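Residents' Help Pages — Shared Kitchens and Common Rooms
Farnorham Housing Association

Reimbursement for a microwave in a shared kitchen
Posted by Clotilde Courtois

I am the named contact for the second-floor kitchen at Orkance House, which serves 11 households. Our previous microwave was withdrawn after the October inspection, and one of the residents bought a replacement with her own money. She has kept the receipt. The handbook states that shared appliances are to be "supplied or approved" by the Association, but it does not say whether approval may be given after the purchase. May she be reimbursed, and which form applies? I would also like to know whether the appliance must be tested before residents use it.

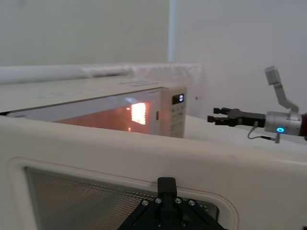
Page 1 of 2

Gilbert, Resident Services

Thank you for your inquiry. Approval may be granted after purchase if the request is received before the end of the following month. Please complete Form 47 (Shared Appliances) and attach the original receipt; a bank statement alone will not be accepted. The form must be signed by the purchaser and by the named contact for the kitchen.

Payment is made to the purchaser only. The Association does not divide payments among households, even where residents have agreed to share the cost privately. Once payment has been made, the appliance becomes the property of the Association and is entered on the kitchen inventory. A resident who wishes to keep ownership should not submit the form.

Testing is arranged by the building office — please do not engage an outside electrician. Delivery charges may be claimed on the same form, but extended warranties may not.

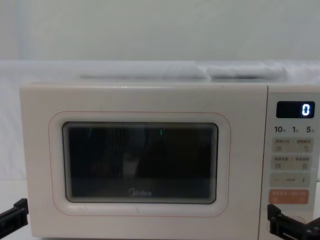

FARNORHAM, October

nindov_2000

We had the same thing with a kettle and got the money back, but it took ages. Keep a copy of everything you hand in. Ours was sent back the first time as only one person had signed it. Not sure about the testing part, we just used ours.

Gilbert, Resident Services

To clarify the reply above: kettles are subject to the same testing requirement. Residents of any kitchen where a test is outstanding are asked to contact the building office before 4 p.m. so that a visit can be scheduled.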